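Speaker notes – "Sit Down, You're Making the Place Untidy"
Evening talk at the Bula reading rooms, Tralivbridge. Slot is 44 minutes including questions, so keep an eye on the clock by the door, it runs fast.

Open with Gran's front room. Wait for the nods. Everyone over 40 had a relative with a room you weren't allowed in, and a chair in it that only one person ever sat in. Mine was Grandad's. I was eight the first time I tried it and I can still hear the shout from the kitchen!

Ask for hands: who has a "their chair" at home? Don't let Reece Sugden tell the dog story, it takes ages (lovely story though).

Then into the main bit. For a very long time, most people sat on stools and benches, or on the chest they kept the blankets in. A chair with a back and arms was for whoever was in charge – and we still say "chair" for the person running a meeting. Mention that "cathedral" comes from the word for a bishop's seat. That usually gets a little "ooh" from the left-hand side. Pause for water.

Next, comfort. Stuffing started out as horsehair, wool, straw, whatever was going. Springs came into ordinary homes in the nineteenth century and suddenly you could sink into things, which plenty of people thought was a bit slovenly. Read out the bit from the manners book, in the voice if I'm feeling brave.

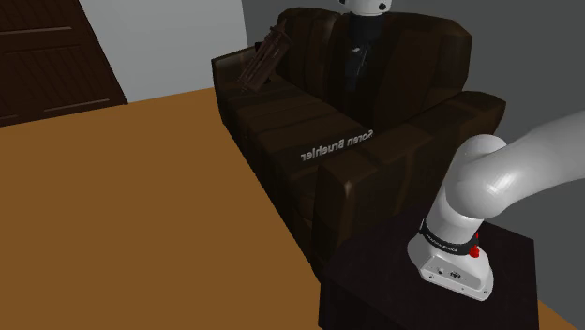
Then Chantelle Msimang's letters. She and Naledi very kindly let me borrow the whole box, and there are two I want to read. The first is their mother writing home in March about saving up for a three-piece suite from Mokgethi, the furniture shop on the hill. The second is the furious one, when it arrived and wouldn't go round the stairs. Read that slowly, the line about the banister needs room.

If there's time: the man from Zavness who re-covered seats for 15 years and kept a jar of everything he found down the sides. Buttons, hairgrips, a tooth. Pass the jar round (lid ON this time).

Questions. Gerrit Mathebula will ask about recliners. Say I like them very much and move on.

Thank Ntombi Pillay for the tea, and remind people the stacking chairs go back against the wall – up to six high, no more.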